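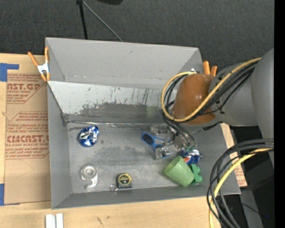 Crossover comics stand or fall on indexing, according to Jolanta Sowa, who letters and edits the small-press series Pludimlow. The book puts characters from 90 years of adventure strips into one continuity, and every borrowed figure has to be logged by first appearance, rights status and costume. Sowa keeps the working pages in a gray bin on a wooden tabletop, the inner wall scratched and streaked much like the one shown here, and the index in a plain spreadsheet. "The spreadsheet is the book," she said. "The art is drawn from it."

The current volume, Lemus, runs to 200 pages and is drawn by Dehua Liang. It covers a single decade and uses 2 teams, one made up of public-domain detectives and the other of analogs - characters built to recall a known type without copying a name or a face. Liang draws the detectives with a brush and the analogs with a technical pen. "If a reader opens the book in the middle, the line tells them which group they are looking at," he said. "I don't want a caption to do that."

Sowa's rule for analogs is strict. Each must differ from its source in name, occupation and silhouette, and must have a plot function of its own. Morris, the ship's doctor in chapter 2, went through four versions before he passed. The first was dropped over his hat.

Writer Xiuying Xie joined after the outline was fixed, and she disagrees with part of the method. "Too many checks and you get a character with no voice," she said. She writes dialogue first and submits it to the index afterward. Sowa accepts this for minor parts only.

Coloring is under way, with a limited palette of flat tones. The lettered proofs go to the printer in June. Liang has already asked for the next volume to have fewer crowd panels; Sowa has not agreed to that.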